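Project Report: A Heated Eyelash Curler for Gravano
Kamonchanok Kaewsai and Prasanna Mondal

We compared the Gravano heated curler with a plain metal one, the Trukance. Our survey had 326 replies, and 96 of them came from people who already owned a heated curler.
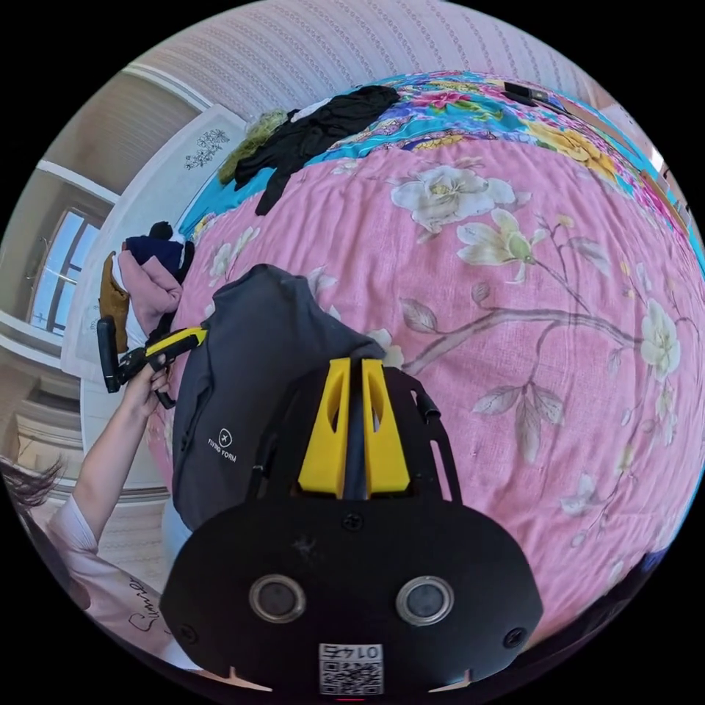 Figure 1. Gray bag on a floral quilt.

Price was the main concern. Most owners said they would not pay more for a faster warm-up. We dropped our first idea, a 10-second heating mode.

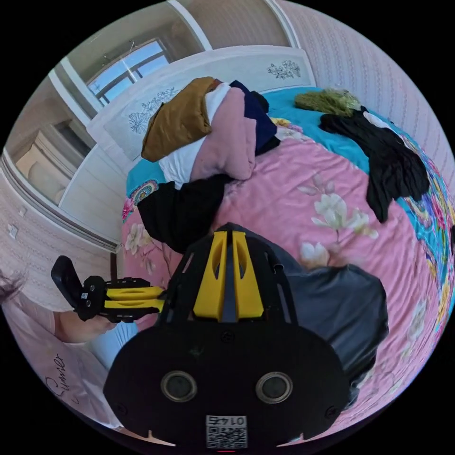 Figure 2. Gripper with yellow jaws, beside the bed.

The second round of questions covered packaging. Owners wanted a hard cap 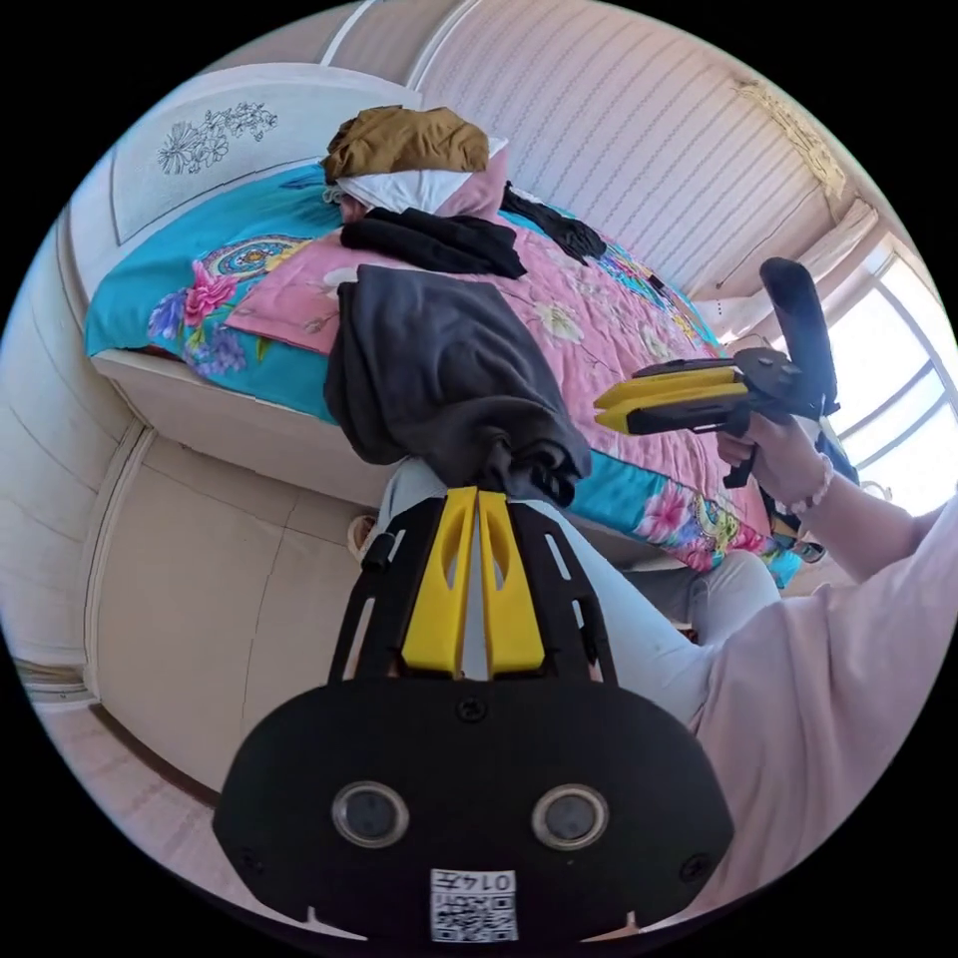
and a charging cable in the box. We priced both for a run of 1,000 units. The cap was cheaper than we expected.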